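**Retention settings on site recorders: what changes in February**

The Building Systems office has completed its review of how long video is kept on the recorders at the Ivetti and Ragab sites. The review was requested after two departments asked for footage that had already been overwritten. In both cases the recorder was working as configured. The difficulty lay in the settings, which had been carried over from an earlier installation and no longer matched the written policy.

Beginning in February, all recorders will keep footage for 40 days. Entrances, loading areas and parking levels are included. Cameras covering interior corridors will move from continuous recording to motion recording between closing time and 6 a.m., and this will free enough disk space to meet the new period at most locations.
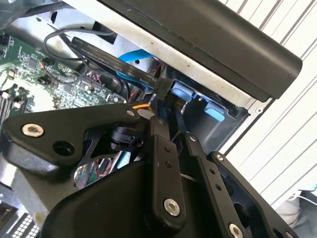
Four recorders at Ragab do not have the capacity to reach 40 days at their present resolution. Departments served by these units may choose one of two arrangements: a lower frame rate on all channels, or the present frame rate with motion recording at all hours. Mieczysław Ziółkowski will contact the department heads concerned. Where no preference is received, the lower frame rate will be applied.

Staff who use the Cuvum viewing software will notice a small change on the playback screen. The calendar will mark days with motion recording in a lighter shade than days with continuous recording. A gap in the timeline on a lighter day means that no motion was detected, and it should not be reported as a fault. A gap on a darker day should be reported to the help desk, with the channel name and the time at which the gap begins.

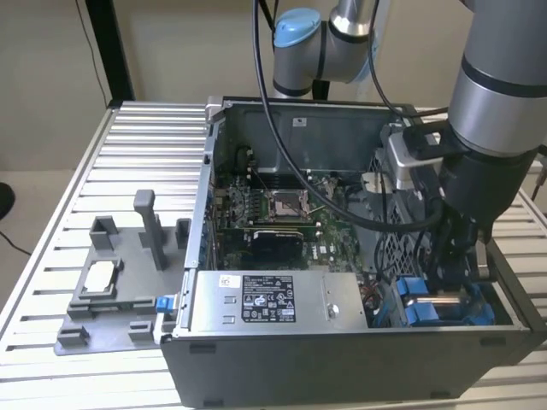
Requests for exported footage will continue to go through the Stusance form. Please give the site, the camera location and the narrowest time range possible. Exports longer than two hours need the approval of a department head before they can be prepared. Footage that may be needed for an insurance claim or a personnel matter should be requested at once — the 40-day period is counted from the time of recording, and a pending request does not extend it until the office has confirmed receipt.

Recorder clocks will also be set to a single time source as part of this work. Some units at Ivetti were found to be several minutes apart, so older footage from neighboring cameras may not line up exactly.

Hicham Abdel Hamid will hold a short session on the new playback screen this Friday at 2 p.m. in the Ivetti training room. Registration is not required. Questions about access rights should be sent to the Building Systems office in writing.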